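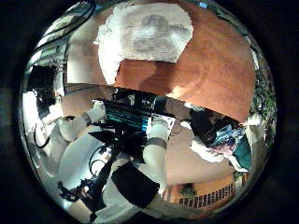 STUDENT PROJECTS / ROBOTICS

Reading time: 7 min

Starting a thread about our term project, because three people asked me by message and I was writing the same answer three times. We are five students. The robot has an arm and a hand with white fingers, and our task is to make it pick up household things it did not meet before. I am responsible for the grasping part and also, since February, for the notebook.

The view is from the small camera at the wrist. It is a very wide lens, so the whole room bends into a circle. You lose the corners but you see the fingers, the object and the table at the same moment, and for us this was the argument which won.

The object in the fingers is black with teal stripes, and in the notebook it has the name Trimby. All our objects have names. In the first weeks we wrote "the black one" and "the other black one" and then we could not read our own notes.

Trimby is a difficult object for a beginner hand. It is long, so if the fingers close far from the middle, it wants to turn. And the stripes look like rows of small ribs, with shiny parts. Our program that searches for edges found so many edges that it became slow, and then it proposed to grasp the thing in places where I would never put my own fingers.

What we do now: first find the outline of the complete object, forget everything inside, and take the long direction from the outline. After that, choose the finger positions. It is a simple idea and I am a little ashamed how many evenings it took us to come to it.

In the picture one finger presses at the left end, another one comes from below and touches the underside, and a third curves in on the right side. I like this arrangement. When I hold a thing like this myself I do almost the same, only I do it without a meeting before.

A word about the lens correction. Our first plan was to straighten every picture before doing anything with it. Our supervisor, Mhairi Haldane, asked us which part of the picture we really use. The answer was: the middle. In the middle the bending is small. So we straighten only a piece in the center and leave the borders as they come.

This saved us time in the program, and it also removed an ugly problem. When you straighten the border of such a wide picture, the things there are stretched like chewing gum, and our object finder believed that a stretched plant was something to pick up. For one afternoon the hand was very interested in the plants.

(No plant was harmed. The speed limit was on.)

Somebody asked which software. The motion planning is done with Brelero, which our department has used for some years, so there are old reports one can read. The grasp part is our own code and it is not pretty. I will clean it before the submission, this is my promise to the other four.

The logging is done with a small tool called Sekitlow, written by a student who finished before us. It saves the wrist picture, the position of each finger and the motor current under one time stamp. If you begin a project like this, please make the logging first. We made it in week four, and for weeks one to three I have only my memory and some angry sentences in the notebook.

About the numbers, for those who like numbers. Our test is 40 attempts per object, with the object put down at a new angle each time. An attempt is good if the object is lifted and stays in the fingers until the arm reaches the second position. If it slides but does not fall, we write "slide" and it does not count as good.

With Trimby we had 29 good attempts of 40 with the new outline method. With the old method I do not give the number, because we changed also the finger speed between the two tests and so the comparison is not fair. Mhairi Haldane noticed this in perhaps ten seconds. I wrote in the notebook, with big letters: CHANGE ONE THING.

The attempts which failed were mostly of the same kind. The left finger arrives first, pushes the object a little, and then the other fingers close around a place where the object was before. A person would feel this and wait. Our hand has no skin, it has only the current in the motors, and the current goes up late.

So the next step is to close slower in the last part of the movement, and to stop a finger if its current rises before the others have contact. My teammate wanted to do this from the beginning and I was against it. I thought it would make everything too slow. I write this here publicly so that she can stop reminding me.

Soft things are another story. The white cloth on the orange surface is for the second half of the project. Rigid objects have an outline you can trust. A cloth has a new outline each time you put it down, and the wrinkles make shadows which the camera loves very much. We have tried a few grasps from above, only to see what the fingers do. I have no results that I want to show.

For the cloth we think to use the fold with the highest point and pinch there. If you know a good paper where somebody does this with three fingers and one wide camera - please send it. Most that I found use two flat fingers, and a camera that stands far from the hand.

The printed box is an easy one compared with the rest. It has flat sides, clear edges and a colorful print. We use it to check that the system still works after somebody changed the code. If the box fails, we do not look at the other objects, we look at what was changed.

A practical thing: cables. With the camera at the wrist, the cables near the hand come also in the picture, and a black loop of cable looks to a program quite similar to a black handle. We drew a mask over the part of the picture where the hand itself is always visible, and the program ignores this part. The mask must be drawn again each time when somebody moves a cable. I have drawn it very often.

Another practical thing: light. The bright areas at the rim disturb the automatic exposure. When the arm turns, more white comes in, the camera makes everything darker, and a black object becomes only a hole. We fixed the exposure by hand to one value and since then it is calmer. On days with changing weather we check the value before lunch and after lunch.

To the person who asked if this is possible at home for little money: a part of it, yes. The camera part and the outline part you can learn with your own hand and a table, before you have any robot. We collected our first 100 pictures exactly like this, holding the camera at our own wrist with tape. They were useful. My fingers are in all of them.

Later we had 2000 pictures from the real wrist camera, labeled by the five of us. I recommend to label in pairs. Alone, after one hour, I began to draw boxes around shadows.

The written report goes to the department on 4th June, and the demonstration is in the Halliday room in the same week. Visitors are welcome but please do not bring your own objects as a surprise for the hand. Last year's group had this and they still speak about the umbrella.

I will add to this thread when the slow closing is tested on Trimby. Same 40 attempts, same finger speed in the first part, only the last part changed. The other four have seen me write this sentence.

Small addition, two people asked: yes, the hand can also put the object down again. It opens all fingers together and goes back straight. If it goes back at an angle, the lower finger takes the object with it. We are still adjusting this, and for now the second position has a folded sweater on it.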